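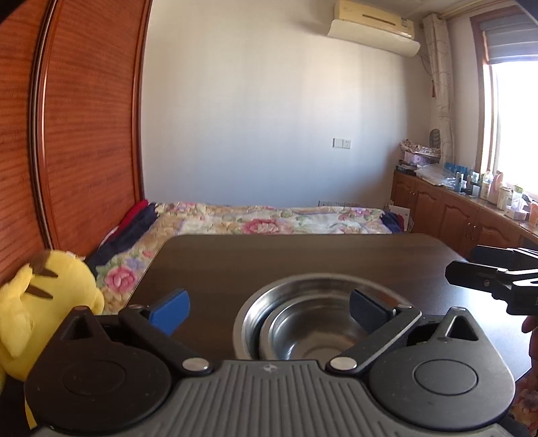 *Two hand-held grippers and the nested steel bowls, on the bedroom table.*

**Esutley household tasks – equipment and budget update for the Rurkero fund**
16th June

Hello all,

You asked for a short one this time and I've already failed at that, so let me put the money question up front. We are inside the budget. I'd like to move $335 from the travel line to the consumables line, and I'd like your okay to hold off on the robot arm until the next funding period. Everything else in the plan stays the way you approved it. The long version follows for whoever has a coffee handy.

## Where the recording work stands

We've been into 18 homes so far and have more than 20 hours of usable recordings of people doing ordinary kitchen and bedroom jobs with the hand-held grippers. Nesting bowls, moving cups, folding towels, putting lids on things, all the dull stuff we promised you in the proposal! Bowls are my personal favorite to plan around. Everybody owns some, they stack, and a gripper has to come at the rim in a sensible way or the whole thing gets clumsy fast.

The homes are just homes. We don't tidy them up and we don't bring our own furniture, so one day it's a proper kitchen counter and the next it's a small table with a bed right behind it. I love that part of the project and my equipment list hates it. A lab bench would let me buy one stand, one lamp and one power strip and be done. Real rooms mean I'm forever buying longer cords and smaller bags.

The people doing the recordings pick it up quickly, by the way. The first few tries are slow and then they stop thinking about their hands, and that's when the good material starts. I had budgeted a whole separate training day per person and we've quietly dropped that. A short practice run at the start of the first visit does the job, and I've moved the savings into paid recording time, which you okayed in the spring.

## What we bought

The big purchase this period was the grippers, and that's done. We now have 3 pairs: two working pairs and one that lives in the office as a backup. I went back and forth on that backup pair for ages (it felt like a luxury when I wrote the purchase request), and then one of the working pairs went in for repair on a week when we had visits booked nearly every day. The backup went out the door that same afternoon and we didn't have to cancel on any families. So I'm at peace with it now.

The other things that came in:

- Carry cases. We got the padded kind from Coşkun, and they're great, apart from the zippers, which I have opinions about.
- Storage drives. Same model as before, nothing exciting to report. They fill up, we copy them, we wipe them.
- Spare finger pads. We got through the first bag quicker than I planned for. More on this below.
- A Zatositz charging station for the office. This replaced the tangle of single chargers on the windowsill and I can't tell you how happy it makes me.
- A box of plain plastic containers, a few bowls and some cups, for homes where people would prefer that we didn't use their own dishes. Cheapest line in the whole budget.

All the receipts are in the shared folder. The carry case invoice shows up twice in there – it's one order, Coşkun sent a corrected copy with our right address on it, and I've marked the old one so it doesn't get counted.

## What cost more than I expected

Finger pads, mostly. When I wrote the original budget I treated them as something you replace when they look bad. We've learned to swap them on a schedule, before they look bad, and to keep the used ones out of the spares bag (please don't ask how I learned the second part). If a pad gets shiny the grip on smooth metal changes, and then two recordings of the same job aren't really comparable anymore. Steel bowls show it up right away. A folded towel will forgive you nearly anything.

Shipping is the other one. Coşkun's prices are fair but they charge by the parcel, and I was ordering in dribs and drabs, like a person buying milk. I've switched to one bigger order at the start of each month. That should bring the shipping line back to where it was meant to be, and if it doesn't I'll tell you in the next report instead of hiding it under "miscellaneous."

Those two things together are the whole reason for the $335 I'm asking to move. Travel has room for it. Most of the homes turned out to be close to a bus route and we've hardly used the rental car.
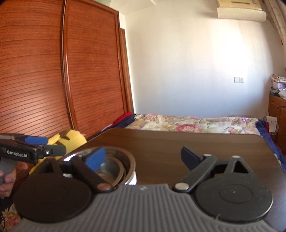 I should also say something about power. On paper we allowed for one extension cord per kit, and in practice outlets in bedrooms are behind beds or up near the ceiling for an air conditioner, so the kits now carry two cords each and a small power bank. That came out of the consumables line as well and it's already paid for, so there's nothing for you to approve. I only mention it in case you see "cords" on the ledger for the second time and wonder what on earth we do with them all.

## The robot arm, and why I'd like to wait

Okay, the big one. The plan you signed off on has us buying a table-mounted arm this summer, so that we can start trying out what we've recorded. I still want the arm! I want it very much. I'd just like to buy it in the next period, and I have three things pushing me that way.

First, the quote we had from Coşkun ran out and the new one has a different controller in it. It may well be a better controller. I haven't been able to get a clear answer on whether our mounting plate fits, and I don't want to find out with the box open on the floor.

Second, the room. The office we'd planned to put it in has a floor that bounces when trucks go by. You can feel it in your chair. The building people have offered us a ground-floor space that's far more solid, but it won't be free until the current tenants are out, and moving an arm after it's been set up and calibrated would eat days of work that we haven't budgeted.

Third – and this matters more to me than the other two – our recordings are still lopsided. We have loads of bowls and cups and a good pile of towels, and much less of anything that needs two hands to cooperate, one holding while the other does something. An arm sitting idle while we gather that material would be an expensive coat rack. I'd rather spend the coming weeks with the hand-held pairs, fill in the two-handed jobs, and have a decent set ready for the day the arm arrives.

If you'd prefer that the money gets spent inside this period for accounting reasons, tell me soon. There is a middle way where we pay the deposit now and take delivery later. I've asked Coşkun for the terms in writing and will forward them as soon as they turn up.

## Planning for the next stretch

What I'd like to do with the equipment between now and the next report:

- Send both working pairs out together more often, so two-handed and two-person jobs can be recorded in one visit.
- Put a printed pad-change card in every case. We've got one taped inside a lid already and it's looking sad.
- Get the backup pair serviced while things are quiet.
- Price a second Zatositz station for whichever room we end up in. No purchase yet, I only want the number.
- Try a smaller table clamp for the lamp. The one we have needs a thicker edge than a lot of people's tables can offer.

No new hires, no new software costs. The insurance renewal is coming up and I expect the same premium as last time, though I haven't seen the letter yet.

## What I need from you

Just these, and an email is fine for both:

1. A yes or no on moving the $335 from travel to consumables.
2. A yes or no on pushing the arm to the next period, or a note saying you'd like the deposit route.

If anybody on your side would like to come along on a home visit, you're very welcome, just give me enough warning to ask the household first. We usually keep the group small since bedrooms fill up fast once there are cases open on the floor. Bring socks, most places we go are shoes-off.

The updated spreadsheet is in the same folder as the receipts, on the tab marked June. The yellow cells are my guesses and the white ones are paid.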